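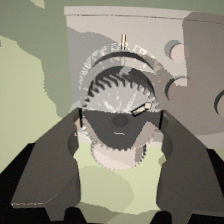
Minutes of the open day review, Flurnlow works, January 12, 2022

Present: Kerubo Tanui (chair), Usman Rizvi, Min-kyu Sun, Henrique Gouveia. Apologies: Noman Niazi

**1. The gear demonstration.** Usman gave us a very full account of the morning, and it was lovely to hear how long the visitors from Plinden stayed at the simulator screen. They liked being so close in, with the big toothed gear held between the two fingertips and the pale board with its round recesses lying beyond, and several asked to go round again! Min-kyu felt the talk beforehand ran on rather, and Usman took this in very good part.

**2. Costs.** Henrique reported a spend of £2,350, of which £980 was screen hire from Hasteck. Agreed, with thanks to him for chasing the last receipt over the holiday.

**3. Next open day.** August was preferred, school parties permitting. Kerubo would dearly like 2 sessions so that people needn't stand at the back.

**Actions:** Usman to shorten the talk. Min-kyu to write to Plinden and thank them for coming. Noman to be asked, kindly, about the car park.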